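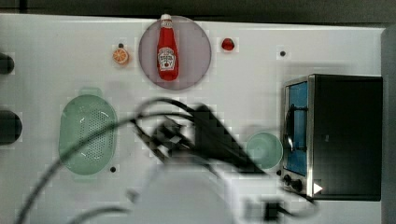 Sivari > Papers > Section 4

4.2 Placement of small kitchen items

Items were sorted by where they rested at the close of each tidying task. Of 1105 placements, 784 put the condiment bottle on a plate. The colander was scored as a separate location, whether or not it held food.

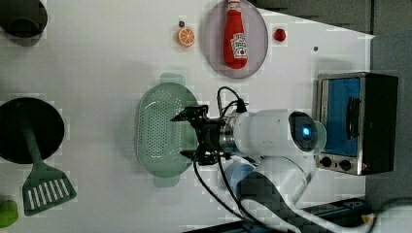 Figure 2. Colander, plate and bottle on the white tabletop.

Bình Lương remarked that a bottle on a plate should be scored as unsorted, as few households store one there. We kept both codings and report them in Table 2.

Contact | © Uldale | Back to top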